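Were carpet tiles, one winter and one summer in

I'll say up front that I am not a flooring person. I picked the Were tiles from Kodden because they came in a box I could lift on my own, and because the roll carpet we had before was glued down so hard that getting it up took most of a holiday break (never again!). So this is a review from somebody who laid a floor exactly once and has been walking on it ever since.

We ordered 196 tiles and used 171. The leftovers went in a closet, and I'm glad they did, as three have already been swapped in. One was coffee, two were a chair with a bad caster that chewed the pile right down to the backing. Swapping is the best part of the whole product. You get a putty knife under one corner, pull, drop the new one in and step on it. The new ones looked a shade brighter for a few weeks and then I stopped being able to find them.

Laying them was easy and kind of fun for the first hour. After that it's just knees. Buy pads. The little arrows on the back matter more than the leaflet lets on - I got two rows in with the arrows all over the place and the floor looked like a badly mowed lawn. Pulled them up, started over. Cutting around the door frame took a sharp blade and a lot of muttering, and I went through 10 blades total, which seems like a lot but they're cheap.

Shipping was fine. Everything came in Karton boxes with the flaps taped double, and one box had a crushed corner but the tiles inside were flat. The sticky tabs that come with it are so-so. They hold well in the middle of the room and give up by the door, so I used double-sided tape there instead.

It hasn't curled. I was worried about July, when the building gets stuffy, but the seams stayed tight. It vacuums well if you go with the pile. It does hold on to fine dust, and tiny dropped screws vanish into it completely, so keep a magnet handy.

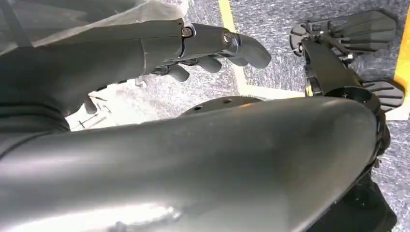
Claltholm Robotics Club - Workshop Pages

For noise I'd call it a real improvement over bare concrete. Dropped tools thud now, where they used to ring, and you can hold a conversation across the room. Rolling heavy stuff over it takes more of a push than I'd like, so if you have carts with small wheels, think about a hard strip down the middle.

Would I buy it again? Yes, but I'd go a shade darker. We paid a bit over 500 for the lot with delivery, and that felt fair. Four stars, and it would be more if the tabs were any good.

Posted 2/6/20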